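Bench Notes: Getting the Hastar cell to agree with itself

Hello again from the Raralside end of the building, where I've spent most of October on one gripper and one green rod.

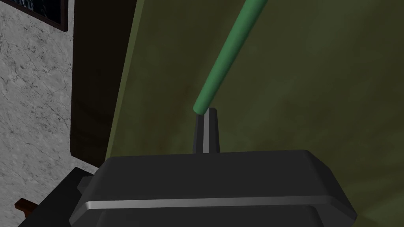 If you read the last issue you'll remember we'd moved the Hastar cell over to new fingers, the narrow ones, and that I was feeling pretty pleased with how quickly they'd gone on. Well. Swapping the fingers on the real arm was a morning's work with a hex key. Getting the simulated cell to believe in them has been a much longer story, and a few of you have asked what I've been muttering about in the kitchen, so I'll try to write it down while I still remember which bit came first.

We try every program in simulation before it goes anywhere near the real arm. That only helps if the two cells match, and after the swap they didn't. I'd start a simple reach, the kind of thing that should end with a fingertip just meeting the end of a rod, and the simulated gripper would either stop in midair or push straight into the part as if it were a cloud. Very pretty, completely useless!

The first thing I found was embarrassing, so let's get it over with. The tool center point was still the one for the old fingers. The new ones are longer, and I'd updated the shape you see on screen without touching the number the planner uses. So the picture looked right and the arithmetic was still living in the summer. Five minutes to fix, most of a day to find. If you ever change fingers on this cell, please change both, and change them in the same sitting (I've put a note in the setup file, in capitals, sorry).

The second thing was the collision shape. We don't use the fancy model for contact because it slows everything down, so each finger gets a simple block wrapped around it. My block was fatter than the finger. Jannik Kettler spotted it by switching the collision view on, which I had somehow not done in days of staring at the thing, and he was very nice about it. I now use a thinner block with a separate little one at the tip, and contact happens where you'd expect it to.

After that I could get on with the check itself, which I'm rather fond of. You bring the fingertip to the blunt end of the rod, stop, read off the position, back away, and come in again from another direction. If the tool point is right, the readings all land on top of each other. If it's wrong they scatter, and the way they scatter tells you which axis to blame. I started with 5 approaches because that's what the old procedure says, and then got suspicious and wrote a script to do 300 overnight.

It was a good thing I did, too. The first 46 were lovely. Number 47 was way off, and then things were fine again for a long stretch. It was the wrist: on that one approach the planner had picked the other way around to reach the same pose, and there was a wrong sign in one of my joint offsets that only showed up when the wrist was flipped. You could run the short version of the check every week for a year and never hit it. I fixed the sign, ran the whole batch again, and went for a very long lunch.

A few smaller things, for whoever looks after this cell when I'm away:

Turn the room off if you're only doing tool checks. I like having walls and furniture in there, and we do want them for the camera work, but they make loading slower.

Save the rod's pose along with the results. I forgot once, nudged the rod, and then spent an hour comparing two runs that had nothing to do with each other.

The physics step is set at 60 per second by default in our template. For contact work you want it finer. The Prundunari people sent us their settings and I've copied them into a profile called "touch," so just pick that one from the list.

Check the real fingers too! The screws on the new pair want another look after the first few days of running, and I've hung the small torque driver on the cell door so it stops wandering off to the other bench.

Next up is the same routine on the Martinelli cell, where the gripper is older and the paperwork is thinner, and I already know the finger length in the file doesn't match the one in the drawing. I'll be measuring it by hand. If anyone has the good calipers, I'd love them back before I start, and there's a coffee in it for you.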